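Lăcrămioara Gavrilă has sold beads from the same narrow shop in Haltunville for long enough that people who bought their first string from her as children now bring in their own. She restrings, repairs and sorts, and she teaches a class in the back room that holds six people if two of them don't mind the radiator.

We met on 3rd September, before opening. She was working through a box of necklaces from an estate in Sketedden, cutting the old thread and dropping the beads into saucers.

"Most of it is glass and most of it is ordinary," she said. "I like ordinary. People wear it."

She came to the work through clothing repair. A customer left a coat and, in the pocket, a broken necklace, and asked whether she could do anything with that too. She did it badly, she said, with sewing thread, and it broke again in June of the same year. The customer brought it back and was polite about it.

"I was ashamed, so I learned. I bought a book and some silk and I practiced knots for a whole winter. I still have the practice strings. They look like something a cat made."

The shop's stock is kept in drawers that came out of a pharmacy in Kakummont. When she last did a full inventory she had 3,922 strings, plus loose beads she weighs by the bag. Her business partner, Aarti Pandey, keeps the books and handles the mail orders, which now bring in more than the counter does.

"She would like me to stop buying," Gavrilă said. Pandey, who was at the packing table, agreed that she would.

"We sent out 1,232 parcels last year," Pandey said. "I taped every one of them. And she comes back from a sale with another suitcase."

Repairs are priced by the length and by the knotting. A plain elastic bracelet is the cheapest job and the most common. Gavrilă replaces the elastic even if only the knot has failed, and she puts a drop of glue on the new knot and leaves it overnight before anyone is allowed to pull on it.

Asked what people get wrong, she talked for some time about stretching. Customers roll a bracelet over the widest part of the hand one side at a time, and the cord takes all the strain in one place. She would prefer they gather their fingers and slide it on evenly. She is also against perfume, swimming pools and hanging anything heavy from a hook.

"Lay it flat. A saucer, a tray, I don't care. A hook pulls on it all day and all night."

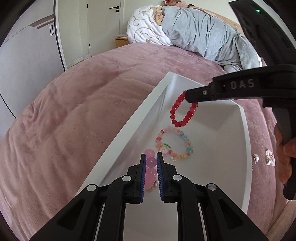 Color and the Kivi line

The shop's own range is called Kivi, and it started with leftovers. Gavrilă had bags of single colors too small to sell as strings, so she made them up as bracelets and put them by the register. Pink went first, then a green she had never liked.

"I don't choose for people anymore. I used to say, this one suits you. Then they bought it and I never saw them wear it."

Pandey keeps a list of requests by color. It has roughly 1,000 entries, and she admits that she is the only one who reads it. Gavrilă orders by eye, holding a string up at the front window and again under the lamp at the back — if she likes it in both places, she takes it.

She has no plans to move to a larger space. The class is full through the winter, and the estate box from Sketedden will take her another week. She had found one bead in it she couldn't identify, and had put it in an envelope to ask a dealer about.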